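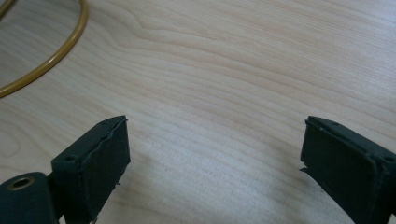
Chapter 4
Seating: Frames, Joints and Upholstery

4.1 Scope of the chapter

A chair carries a moving load. The sitter leans back, shifts sideways and rises by pushing on the arms, and each action stresses the joints differently. This chapter deals with the frame first, then with the seat and its covering. Storage furniture is treated in Chapter 5.

Three chairs are used for comparison throughout. The Hedo is a stacking side chair with a bent steel frame. The Åberg is a dining chair in solid beech with mortise and tenon joints. The Grillum is an upholstered armchair on a softwood carcase. Drawings of all three, prepared by Michalis Rallis, are at the end of the chapter.

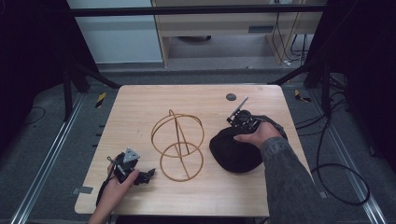

4.2 Terms used

Rail: a horizontal member joining two legs. The seat rails carry most of the load.

Stretcher: a lower horizontal member that stops the legs from spreading.

Rake: the backward slope of the rear legs or the back, measured from the vertical.

Webbing: woven strips fixed across the seat frame under tension. Strips on the Grillum are set 30 mm apart.

4.3 Loads on the back joint

The joint between side rail and rear leg is the one most likely to fail. When the sitter tips the chair, the full weight passes through the rear legs and the joint is forced open at its lower edge. Emlyn Rees tested the Åberg joint in the Prorkent workshop through 3000 cycles of backward loading. The tenon was 19 mm deep and glued without a peg. Movement was measured at the shoulder of the tenon, and the results are given in Table 4.1.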